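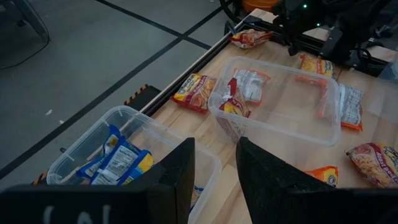
Ramen and snack packets, mid-sort

Hi everybody,

Stamatia wrote:
> Are we still doing the snack bins for the Kustbridge trip? Last year
> everything went in one big box and the noodles were dust by the second
> night. Also, can somebody tell me if I should bring more ramen or if
> we're drowning in it?
> Stamatia

We are, and it's coming along! I started on the food last night and got as far as you see up top — two clear bins going, one for the blue and white snack packets and one for the ramen. Only a couple of the ramens had made it in by then and there were still more out on the table, so please don't judge.

To answer your question, no more ramen please. I have 18 packs promised between Nisha and Visitación, plus whatever Aarti digs out of her pantry (she always says two and shows up with a sack). If you want to bring something, bring things to put IN the ramen. Dried mushrooms, those little seaweed sheets, chili crisp if the lid really closes. I still have a stain on my good duffel from the last jar.

I like the see-through bins a lot better than the box. At the cabin you can look from across the kitchen and know what's left, and they stack okay in the back of Harpreet's car if the heavy one goes on the bottom. I'm taping the lids for the drive. My plan is to keep flavors together, but if I run out of patience it'll be spicy on one side and everything else on the other.

Still need from people:
a can opener that works
the big pot (Nisha, is it at your place?)
tea, 30 bags or so, any kind but peppermint

Drop stuff off Tuesday after 6 if you can, I'll be home. If you're coming straight from Gusside just text me and I'll leave room in the second bin.

Visitación, I have your blue thermos by the way. It's been here since November.

Aarti's going to ask, so yes, there will be chopsticks.

Harpreet C.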